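Moving the study upstairs

I finally gave in and moved my desk to the spare room at the end of June. Eleven years in the same corner downstairs, and it took me one afternoon and a lot of swearing at a bookcase. The Vorner shelves came apart fine. Going back together was another matter, and I still have two bolts in a saucer that must belong somewhere.

The big job was the paper. I keep every letter you send me, and the pile came to 489 when I sorted it into boxes. One of them was from Dimas Gunawan, who wrote back in the spring to ask how I deal with afternoon glare on a screen. Sorry for the wait, Dimas – I didn't have a good answer until I had the problem myself!

So, glare. I tried turning the desk, then turning the screen, then working in a hat. What helped most was plain heavy cloth, hung well past the edge of the glass and pulled only partway. You keep some sky and your eyes stop hurting. I spent $125 on mine at Fekden, hemming included, and I'd buy the same again. Go for a light color if your room is small, as dark ones made mine feel like a cupboard.

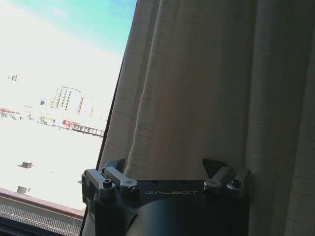
Next month

I'm going through your soup recipes, so keep them coming. I also owe you the rest of the Zirurberg trip, including the bus that went the wrong way. Send letters to the usual address, and please put your name on the back.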